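Write the Stop Rule Down Before You Write the Grip Rule

Most sites that run a robot on laundry or returned clothing have a written procedure for what the gripper should do. Far fewer have a written procedure for what the people near it should do. I have spent enough time with both kinds of paper to think we have our effort in the wrong place, and I want to argue for a short set of house rules that any shop handling soft goods could adopt without waiting for a standards body to get around to it.

I came to this through garment sorting. For two years I wrote work instructions at Braltgate, where returned clothes are picked up, checked and dropped into bins. Before that I did the same job for a line that handled boxed goods. Boxes are easy to write rules for. A box has six sides and a weight printed on the label, and when it falls you know it fell. Cloth has none of that. A shirt can be held by a cuff, a hem, a pocket edge or a loose thread, and the rule that works for one hold is wrong for the next.

Take a striped shirt with what looks like a sleeve bunched up and a button sitting a short way from where the fingers close. The operator has to decide whether the pinch is good enough to lift. The procedure I inherited said to "grasp the garment securely." Everyone who read that sentence agreed with it, and no two people did the same thing.

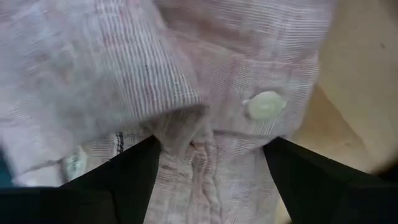
A pinch grip on a pink striped shirt, with a button close to the fingertips.

My first suggestion is that a grip instruction should name where not to hold. Stay off buttons, zippers, labels and anything sewn on. Do not lift by a single layer of thin fabric when a folded edge is within reach. If the fingers have closed on a spot you would not choose with your own hand, open and try again. Those are plain sentences that a new hire can follow on the first morning. They also give a reviewer something to check, and "securely" never did.

The usual objection is that this slows people down. Wajid Minhas, who ran the floor when I started, made that objection to me often and well. His view was that operators learn by feel, and a list of forbidden spots makes them timid. He was partly right. The operators who had been there longest got slower for a while after we changed the instruction, and a few of them let me know what they thought of it. I still believe the trade was worth making, for a reason that had little to do with torn shirts. Once people had words for a bad grip, they began writing them in the shift log. Before that the log said "dropped" or "failed" and left it there.

My second suggestion concerns the log itself. A failed pick should be recorded with the same care as a good one. I have seen logs with 300 entries and a single comment. You cannot improve a process from that. You also cannot show an inspector, an insurer or your own manager that you know how the thing behaves. The entry can be one line: item type, where it was held, what went wrong, whether anybody had to reach in. That last field matters most, and it is the one most often missing from the form.

This brings me to the people.

Rules for industrial robots were mainly shaped by heavy, fast machines behind fences. The newer work on shared spaces is better, and anyone who runs a cell should read it with a qualified safety person. But a lot of garment handling is done with light arms, short reach and low speed, and the habit on those sites is to treat the whole business as harmless. Folks perch next to the work. They lean over it to straighten a sleeve. They keep a jacket or a blanket close by and go on with their day. I did all of this myself. The arm was slow and it only ever picked up shirts, so I stopped seeing it as a machine that could catch me.

What it can catch is cloth, and that is the trouble. A gripper built to close on fabric will close on any fabric. It does not know the difference between the item on the job sheet and the hem of your coat. A guard against crushing force does little about a sleeve that gets drawn into a joint, or a drawstring wrapped around a clamp. On a line that moves boxes, loose clothing is a side issue. On a line that moves clothing, it ought to be the first item on the risk sheet, and I have rarely seen it in the top ten.

So my third suggestion is a clothing rule for the humans, written with the same detail we give the garments. No open jackets inside the marked zone. Sleeves fastened or rolled above the elbow. No lanyards, no scarves. Personal items go on a hook outside the zone and stay there. If someone has to sit inside the zone to do their part of the job, the procedure should say where, facing which way, and who holds the stop button while they are there.
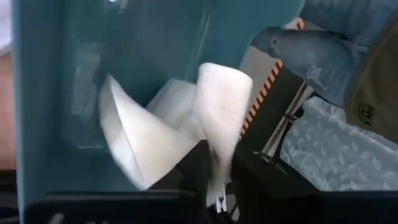
I say "marked zone" and I want to be careful with that phrase, because tape is the most overrated safety device in the building. Tape tells you where a line is. It does nothing when you cross it, and after a few weeks people's eyes slide right over it. I am in favor of tape. I have put down a great deal of it. But a line on the floor needs a sentence in the procedure that says what changes when a foot or a knee goes over it. Does the arm stop? Does it slow down? Does the operator call out? If the answer is that nothing changes, then the tape is decoration and the site should say so in its own risk sheet, in those words, and see how it feels to sign it.

Yavuz Özkan, who audited us one December, had a test for this that I have borrowed ever since. He would stand beside the line on the floor and ask the nearest person what would happen if he stepped across. He wrote down the answer without comment and then asked the next person. When he had four different answers he closed his notebook. The paper procedure was in perfect order, by the way. It had been reviewed and signed by everyone who was supposed to sign it. It simply had no connection to what the people on the floor believed.

The fix we made was small. We moved the stop rule to the first page, above the grip rule, above the bin rule, above the part about charging the tablet. It read: if any part of a person is inside the line, the arm is stopped, and it stays stopped until the person who stopped it says go. We argued for a long time over that last clause. The first draft let the operator restart once the zone looked clear. I think the draft was wrong. Someone kneeling on the far side of a deep bin is easy to miss, and "looked clear" is a judgment made by the person with the most reason to hurry.

There will be sites where a full stop is not workable. Some jobs need a person close to the moving arm, and there are proper ways to do that with limits on speed and force and with an assessment that covers the actual task. I have no quarrel with any of it. My quarrel is with sites that drift into close work with no assessment at all, on the grounds that nothing has gone wrong yet.

Cost comes up at this point, as it should. At the Serier site, which is smaller than Braltgate and had one arm when I visited, the manager told me she could not spare a second person to hold a stop button. I believed her. We went through her shift together and found that the second person was needed only when bins were swapped or an item was stuck. The rest of the time her operator worked alone and well back from the arm. She grouped the bin swaps and the job got done with the staff she had. Another shop might not be so lucky, and for them the honest course is to run slower. I know how that sounds to someone with a delivery window.

I would also ask vendors to do more. Manuals for grippers tell you the stroke, the payload and the closing force. Almost none that I have read tell you what happens with loose cloth near the fingers or the wrist, even when soft goods are listed as a use. One page would do it. Which gaps can catch fabric? How do you open the fingers by hand with the power off? Where should a person not put a sleeve? Buyers should ask for that page before they sign, and they should ask in writing.

As for length, the set of rules I am describing fits on 2 pages. The Braltgate procedure ran a great deal longer when I arrived, and the part an operator needed in a hurry was near the back. We did not throw the long version out. It went into a binder for audits and training, and the short version went on the wall by the arm at eye level. When the two disagreed, we fixed both within the same shift. That rule was harder to keep than any of the others, and we missed it more than once.

If you run one of these cells and want somewhere to begin, go stand by your line tomorrow at the start of the shift and ask the first person you meet what happens when you step over it. Write down the answer. Then go and read your first page.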